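Search articles, topics, issues Go

The Bowl Problem

Filed under: Robotics > Software & Control

A white bowl on a glossy white counter. Ask anyone on the perception side at Pondum what they'd remove from the world first and that's the answer, before glass even. Glass is close though.
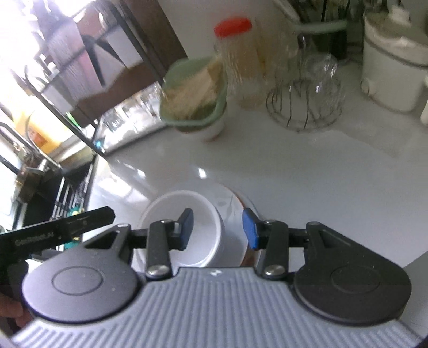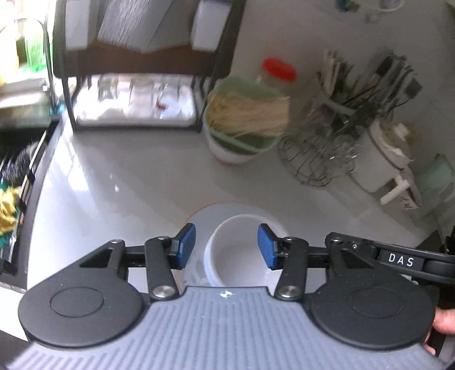 Both views: blue fingertips open, white bowl in the gap.

Pondum is a small software shop on the second floor of the Soriano building, over a tile store. No hardware of its own to sell. What it makes is the stuff between a recorded hand motion and a robot arm that can do the same thing later. Two pieces, mainly. Prira, which takes demonstrations from hand-held grippers and works out where the fingertips were and what they were near. And Jemero, the planner, which is older and crankier and gets most of the complaints.

Prira first. The input is wide-angle video with the gripper always in it, always at the bottom, always covering something you'd like to see. The front of a bowl, say. So a lot of the early work went into ignoring the gripper. Mask the housing, keep the pads. The pads matter because their spacing is the command signal, more or less, and for a long time the spacing was read straight off the picture by fitting two blue patches. Worked fine at a desk. Then a kitchen, with a bright window, and the blue on one side comes out navy and the other side nearly sky. Same pads. The color threshold fell over.

The fix was dull. Stop trusting color, track the pivots. Round, silver, fixed to the linkage, and the geometry between them is known, so if one washes out in glare the others carry it. The pivot tracker took 13 days to write and a good deal longer to get merged, there was a long arguement about who owned the calibration file.

Rims are next. A rim is the only part of a shiny white bowl that behaves like an edge, and when the bowl is sitting on a plate you get a second rim under it. Prira used to mix them up. It would follow the bowl for a while, lose it behind a finger, then come back attached to the plate and report a grasp width no hand-held gripper could manage. Now it keeps both as candidates and drops one only when the motion rules it out. Slower. Engineers there seem ok with slower.

I watched a replay session late one afternoon. Terminal on one screen, wireframe gripper on the other, coffee going cold on a server box. The team had pulled more than 40 bowl approaches into a batch and was stepping through the failures. Of those, 13 had the same signature: good approach, good width, then a little sideways hop just before contact. Everyone blamed perception. It was Jemero.

The planner smooths. Has to, human hands shake and an arm shouldn't copy that. But its smoother looked ahead over a fixed window, and the window reached past the moment of contact, into the lift. So the lift was leaking back into the approach. A hop. You could see it in the plots once somebody drew the contact line in, a fat red vertical that really should of been there from the start.

What they did was cut the trajectory at contact and smooth each side alone. Then a small blend, velocity only. That version was running by the evening and the hops were gone from the replays — replays, mind you, the arm hadn't tried it yet.

Other things still open. Clear glasses in a rack confuse the depth estimate, and nobody wants to hand-label wire loops. Reflections on the counter get tracked as objects now and then. There's a ticket called "ghost spoon" that I was asked not to write about in detail.

And the time stamps. Video and pose come in on separate clocks, they drift, and the present alignment step is a script one engineer described as load bearing. It gets rewritten next, after the rim code settles. Or before, depending which desk you ask.

Last updated: March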